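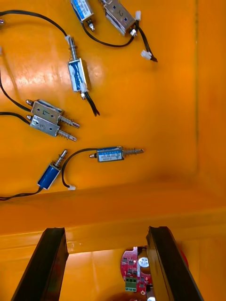 4.2 Work area rules for shared cells

The rules in this section cover the part of the cell that people and arms both reach into. They were drafted in July for the Trarnau site and later adopted, with small changes, at Baird. Guarding and stop functions are dealt with in Section 3 and are not repeated.

Rule 1. Each part type is given a home tray before a run begins, and the tray keeps its colour and place for the whole run. Parts may be placed by hand only while both arms are held.

Rule 2. Parts with attached leads are to be treated as larger than their bodies. The planning envelope must include the full free length of the lead, whichever way it falls. Of the 1007 stops logged under the Wokach procedure, 247 were traced to a lead caught under another part or over a tray wall. Solenoids were the worst case, as the plunger end and the wire end call for different clearances.

Rule 3. No arm may pass over a tray at less than the set travel height unless that tray is the target of the current move. 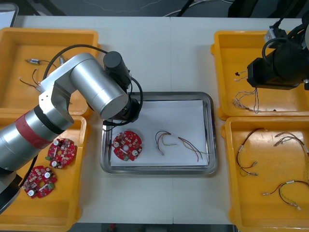 Figure 4. Two-arm cell with central steel tray and four supply trays.

Rule 3 proved the hardest to apply, and the wording was changed twice. A strict reading asks each arm to stay on its own side at all times, but the layout makes that costly. In Figure 4 the left arm passes over the upper left yellow tray with its gripper above the corner of the steel tray, so any limit set for the centre also has to account for the supply tray beneath the arm. We therefore define travel height per tray - not per cell - and record it in the Zurnix job file beside the tray name.

Harnesses need a further margin. Loops of wire can stand above the tray rim, and a height checked against an empty tray is not valid for a full one. The check is to be made with the tray filled.

Rule 4. Only one arm may hold a claim on the central tray. The claim is released when the gripper is back above travel height, and a move that times out must not release it. In a replay of 2305 moves under this rule, 638 were delayed by a claim held by the other arm. Shorter claim periods are discussed in Section 5.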